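drawer task, how many demos before you train?

skallus_fan
2 Dec 2020
at 30 now. enough or keep going?

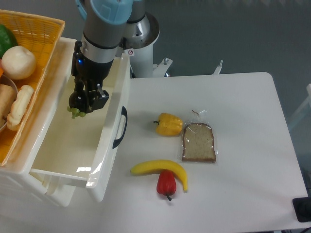 clegg77
Demos at 30 is thin imo. I'd do 200. And move stuff between takes, grapes over the open drawer is fine but shift the banana and the yellow pepper too or it just memorizes the table

Tùng Hồ
disagree, 200 sloppy ones is worse. I trained on 23 clean ones, fine

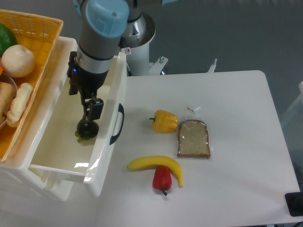 1 min read

nodudach
Depth over the drawer is where mine fails. vary gripper hight first

skallus_fan
ok doing 7 more then train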